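7. April 2023, Laborbuch Teleop / Demonstrationen

Aufgabe »Stifte an der Tafel«, zweiter Durchgang. Ziel bleibt: Stift aus der Ablage nehmen, Kappe ab, Kappe wieder drauf, zurücklegen. Vormittags Vorführung mit bloßen Händen und Kopfkamera, nachmittags dieselbe Aufgabe ferngesteuert am Vorusen.

Kopfkamera neu eingestellt, Neigung etwas steiler als im Februar. Damals lag die Ablage bei großen Personen oft zu tief im Bild und die Finger waren beim Abziehen der Kappe nicht zu sehen. Thịnh hat die Halterung nachgezogen, sie hatte sich wieder gelockert. Bitte vor jeder Sitzung prüfen.

Insgesamt 59 Durchgänge von Hand aufgenommen, davon 40 brauchbar. Aussortiert habe ich alles, wo der Kopf während des Greifens zur Seite geht oder eine Hand die andere verdeckt. Inès meint, man könne die verdeckten behalten und nur anders markieren. Noch offen.

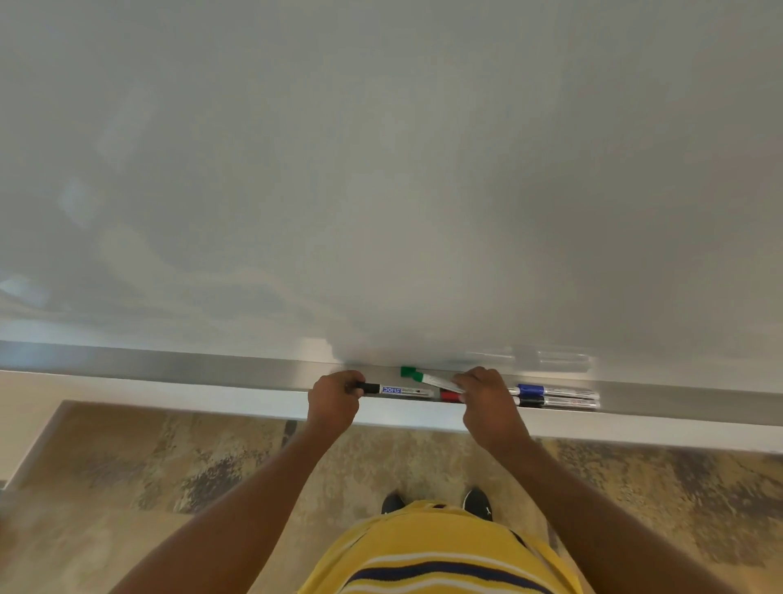 Schwierig ist weiterhin der Moment, in dem die Kappe loskommt. Von Hand geht das in einem Ruck, und die Handverfolgung verliert dabei für ein paar Bilder den Daumen. Langsamer vorführen hilft, sieht dann aber gekünstelt aus und die Bewegung passt nicht mehr zu dem, was wir ferngesteuert bekommen. Vorschlag von Juraj: normales Tempo, aber vor und nach dem Abziehen kurz stillhalten. Probieren wir beim nächsten Mal.

Zweiter Punkt: Stifte, die dicht übereinander in der Rinne liegen. Von Hand schiebt man den einen mit dem kleinen Finger weg, ohne darüber nachzudenken. Mit den zwei Backen am Vorusen geht das nicht, Radomír hat dort fast jedes Mal beide Stifte gefasst. Für die Fernsteuerung also erst einmal mit Abstand auslegen – die engen Fälle als eigene Gruppe führen.

Fernsteuerung selbst lief ruhig. Verzögerung im Mittel ungefähr 228 ms, nach dem Wechsel auf Kabel deutlich besser, Wert nicht notiert. Greifkraft steht noch zu hoch, eine Kappe ist gerissen.

Offen:
Greifkraft herunter, Vlasta fragen, wo die Grenze in Gelia gesetzt wird
neue Stifte besorgen
Zeitstempel Kopfkamera gegen Handverfolgung abgleichen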